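**Periodic inspection, dish return station, two-arm cell**
Site: Karnia staff canteen, Cula building
Inspector: Dexter Strickland
Date: 27 February 2024
Previous inspection: June, by the integrator (Szabó)

Status codes: OK = meets requirement. OBS = observation, no stop. ACT = action required before the date given by the site.

**1. Documentation**

- [x] 1.1 Risk assessment on site and signed. OK.
- [x] 1.2 Risk assessment covers both arms working in the same rack. OK. Added after the June inspection.
- [ ] 1.3 Work instruction matches current practice. ACT. The instruction still says the attendant loads the rack and the arms unload it. In practice the arms do both and the attendant scrapes, sorts and restocks. Rewrite sections 2 and 4.
- [x] 1.4 Software version recorded in the Clatus log. OK.
- [ ] 1.5 Change log complete. OBS. Two speed changes have initials but no reason entered.

**2. Stops and access**

- [x] 2.1 Emergency stop at attendant side, tested. OK. Both arms stopped.
- [x] 2.2 Emergency stop at corridor side, tested. OK.
- [x] 2.3 Restart requires a deliberate reset. OK.
- [ ] 2.4 Attendant can reach a stop from the sorting position without turning around. ACT. The shorter attendants on the late shift cannot. Move the button or add a second one.
- [x] 2.5 Reduced speed active when the access gate is open. OK. Measured at three points in the cycle.

**3. Arms, grippers and cables**

- [x] 3.1 Gripper fingers free of cracks and sharp burrs. OK.
- [x] 3.2 Finger force within the limit in the risk assessment. OK.
- [ ] 3.3 Cable loops clear of the rack through the full range of motion. OBS. Clearance is acceptable at present. Check again if the rack is moved or replaced with a taller one.
- [x] 3.4 Base mounts tight. OK. Torque marks aligned.
- [x] 3.5 Arm-to-arm separation function tested. OK. The second arm waits when the first is over the same part of the rack.
- [ ] 3.6 Floor cabling covered where people walk. ACT. Fit covers along the route from the trolley bay.

**4. Rack and dishware**

- [x] 4.1 Rack coating intact, no exposed wire ends. OK.
- [ ] 4.2 Rack position fixed. OBS. The rack is located by tape marks. A mechanical stop would be better. Attendants report nudging it back several times per shift.
- [x] 4.3 Chipped dishes removed before the cell. OK. Done by hand at the sorting position.
- [ ] 4.4 Divided plates handled without drops. OBS. The log shows 2,347 placements since the last reset, of which 16 were drops. Most were divided plates standing behind a deep bowl, where the bowl hides the lower part of the rim from the wrist camera. Suggest loading plates first and bowls second.
- [x] 4.5 Drop procedure posted. OK. Stop, gate, dustpan, reset. No reaching in while the arms are live.

**5. Work at the station**

This section was requested by the site and is based on talks with the attendants on both shifts.

- [x] 5.1 Lifting reduced. OK. Full racks are no longer carried from the sink to the shelf. Wrist complaints are down according to the site's own records.
- [ ] 5.2 Task rotation in place. ACT. The remaining manual work is scraping and sorting, done standing in one spot. Before the cell was installed, the same people also carried, stacked and walked to the storeroom. Rotate at least once per shift.
- [ ] 5.3 Pace set by people. OBS. The cell does not push the attendants, but a waiting tone sounds when no dishes arrive. Several attendants said they hurry when they hear it. Turn it down or replace it with a light.
- [ ] 5.4 Training. ACT. Day shift complete. Two late-shift attendants have been shown the reset by a coworker but have no training record.
- [x] 5.5 Staff can report faults without a supervisor login. OK. One tablet, shared.
- [ ] 5.6 Job descriptions updated. OBS. Attendants now clear drops, clean the camera windows and note faults. None of this is in the job description or the pay grade. Outside the scope of this inspection, recorded at the request of staff.

**6. Actions**

Items 1.3, 2.4, 3.6, 5.2 and 5.4 are open and belong to the site. Item 4.4 goes to Szabó for comment on the loading order. The cell may stay in service at the current speed while these are closed. Any increase in speed needs a new test of 2.5 and 3.5 first.

Signed: D. Strickland

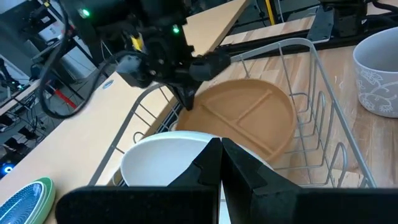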